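보르키세로 조립 키트 시험 도입 중간보고

수신: 설비투자 담당
대상: 보르키세로(Borkisero) PC 부품 핸들링 키트, 대여품 1세트
기간: 12월분

1. 요약
키트는 돌아갑니다. 카탈로그에 적힌 "반나절 설치"는 금요일 오전에 시작해 다음 주에 끝났으니, 반나절의 정의를 공급사 플리비츠(Plivitz)에 문의해 둔 상태입니다. 답변은 아직 없습니다. 구매 여부는 아래 4항까지 읽고 판단해 주시기 바랍니다.

2. 집행 내역
대여료는 승인받은 금액 안에서 처리했습니다. 추가 지출은 고정판 출력비와 체결용 볼트뿐입니다. 키트에 포함된 기본 고정판은 저희 작업대의 프로파일 홈 간격과 맞지 않았고, 설명서에는 "대부분의 작업대에 호환"이라고 되어 있습니다. 저희는 늘 그 나머지에 속합니다. 결국 공급사 도면을 고쳐 3D 프린터로 다시 뽑았습니다. 출력에 밤을 하루 썼고, 첫 판은 모서리가 들떠 버렸습니다.

3. 진행 상황
가. 고정판
CPU는 왼쪽의 얕은 사각 자리에, 녹색 기판 모듈은 아래쪽 클립 두 개 사이에 놓습니다. 자리마다 좌표를 한 번씩 가르쳐 두었습니다. 판을 떼었다 다시 달면 좌표도 다시 잡아야 하므로 당분간 아무도 떼지 않기로 했습니다. 판 옆에는 본체로 쓸 델 데스크톱 타워를 세워 두었습니다.

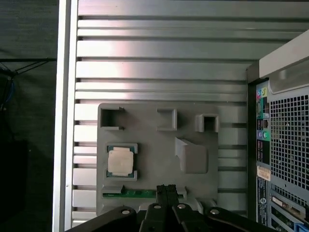

나. 그리퍼
손가락 두 개짜리 검은색 기본형을 그대로 씁니다. 녹색 모듈 집기를 900회 반복했고 실패는 27회였습니다. 실패의 대부분은 모듈이 클립에 살짝 비스듬히 꽂힌 경우입니다. 사람이 꽂은 것이니 로봇 탓만 하기는 어렵습니다. CPU 쪽은 속도를 20퍼센트로 낮춰 시험하고 있습니다. 보고 있으면 졸립니다.

다. 소프트웨어
제어 프로그램 네모우(Nemow)는 기능이 충실하고 오류 메시지가 과묵합니다. 가장 자주 본 문구는 "오류 67"이며, 설명서의 오류표는 66에서 끝납니다. 전원을 껐다 켜면 사라지기에 그렇게 하고 있습니다.

4. 평가
장점: 집는 힘 조절이 쉽고, 판 설계를 바꾸는 일이 생각보다 간단합니다.
단점: 설명서 번역, 케이블 정리용 부속 부재, 플리비츠의 회신 속도.
비교 대상이던 장(Jang) 사 제품은 견적서만 훌륭했고 대여가 되지 않아 이번 평가에서 뺐습니다.

5. 다음 달 계획
CPU 시험 속도를 단계적으로 올리고, 클립 입구를 넓힌 고정판을 한 장 더 출력합니다. 본체 내부 장착은 그 뒤에 시작합니다. 대여 기간 한 달 연장을 요청드리며, 연장 신청서는 별첨했습니다. 서명란은 두 번째 장에 있습니다.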